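# Away end tickets for a cup tie: how does the split work?

*Posted in Clubs & Matchday by **claretsock***

Our club (Clistby, step five of the pyramid) has been drawn away at Ovia Town in the next round. They are two divisions above us and their ground holds a lot more than ours. The league site lists our record gate as 894, and I think we could take most of that number with us if the tickets are there.

The draw was made in May and the clubs have now put out a short notice. It says visiting supporters will get 1072 places, standing and seated together, sold through the home club's ticket partner, Tunex. It does not say how many are seats, if we can pay on the night, or what happens if it ends level. I have emailed our secretary and got an automatic reply.

I've been to plenty of league away games but never one with a separate away end. I would be driving a car full, two of them under 16, so I'd like to know before I promise anyone anything. 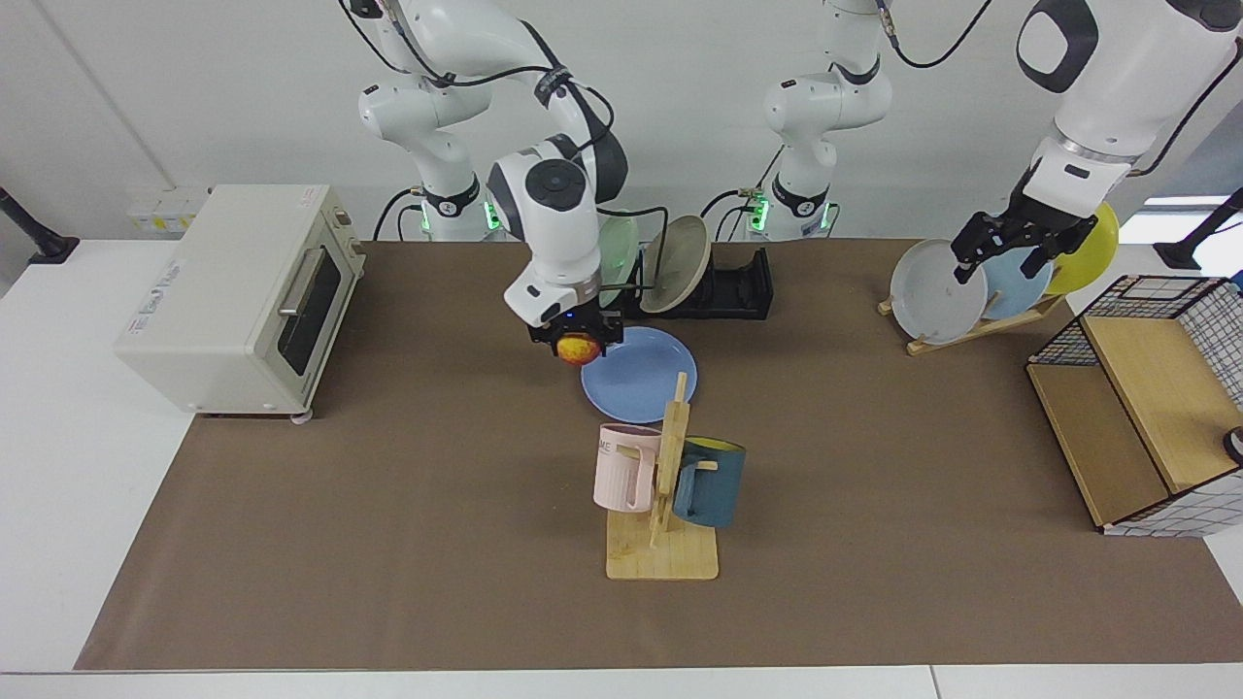 *White table, brown mat.*

Things I would like to know:

- Is the away allocation fixed, or can it be cut if we sell slowly?
- Do kids need their own ticket?
- Does a draw mean a replay at our place?

---

**northbank_rita**

I did the away ticketing for my club for a few seasons, so this is from that side of it.

The number in the notice is normally an upper limit. The two clubs agree on a date by which the visitors must say how many they expect to sell, and anything over that goes back to the home club. If your lot are slow to buy, you could easily find the standing area open and the seats handed back. Buy early and ask for seats at the time if you want them. You can't usually swap on the night.

Kids nearly always need a ticket even when it costs nothing, because the ground has to count heads against its safety limit. Order the free ones in the same transaction as yours or you may end up in different blocks.

Ovia's away end is behind the goal at the railway side. The turnstiles there are slow. When we played there, 36 of us were still outside at kickoff, and the home end had been open since six. Get there an hour early if you can. The parking behind the Wan works fills up first, and the street parking past it is residents only after 5 p.m.

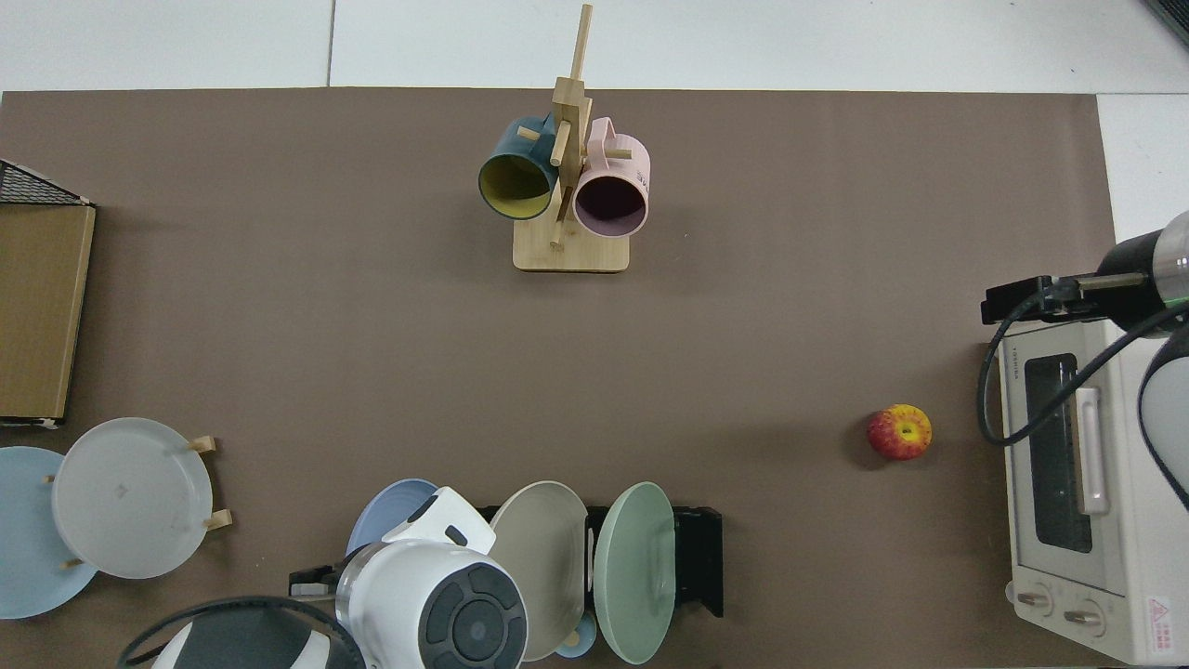

What happens if the game is level after ninety minutes?

It depends on the round. In the early rounds of our county cup it goes straight to penalties, with no extra time and no replay. Later rounds have extra time first. The competition rules will be on the county site, usually under "Duration of Matches," and they get changed between seasons, so don't go by what happened last year.

One more thing on money. Cup gates are often shared between the clubs after costs, so buying in the away end doesn't help your club any more than buying in the home end would. Check the rules for that too. Some people get upset when they find out later.

---

**dugout_dave77**

just pay at the gate, never had a problem at any ground in 20 years. they always let you in

---

**halfway line**

I would not rely on paying at the gate for this one. We went to Ovia in the cup two seasons ago and it was advance sales only for visitors. A few of ours turned up with cash and had to go round to the club shop, which did sell them tickets, but they missed the first goal.

A few details that may help with the car full. Tunex lets you buy up to 3 tickets on one account without ringing anybody. For more than that you have to phone, or use a second account with a different email address.

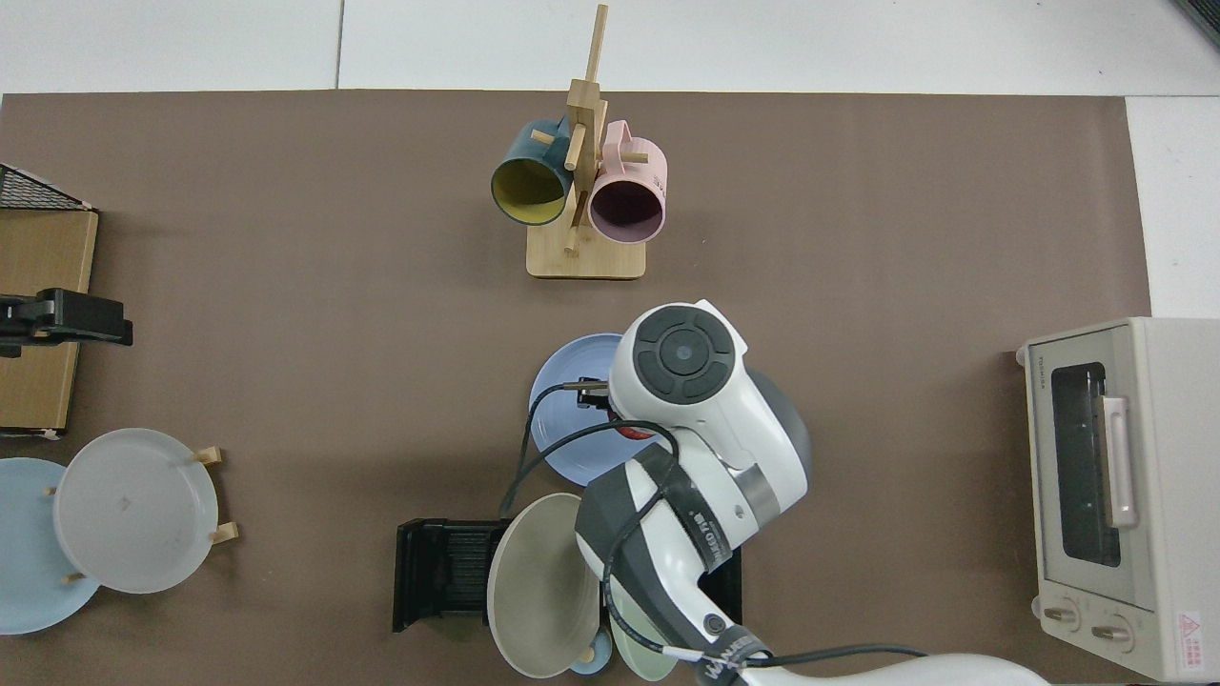

The second account is quicker, but the seats won't be together unless you both get to the payment page within a few minutes of each other. We did it with two phones side by side and ended up one row apart, which was fine. If you phone, do it in the morning. The line closes at 4 p.m. and they don't return messages.

Under 16s also had to be with an adult holding a ticket for the same block. The stewards did check this. Mine was asked for proof of age as well, and a school bus pass was accepted.

On the replay, I agree with Rita that it's in the rules. For what it's worth, ours went to penalties at the end of ninety minutes and we lost. We were back at the car by 9:50 p.m.

---

**claretsock**

Thanks, very useful. Our secretary has now replied and says it's advance only, with the date for returning unsold tickets still to be agreed. I'll get ours on the first morning and ask for seats.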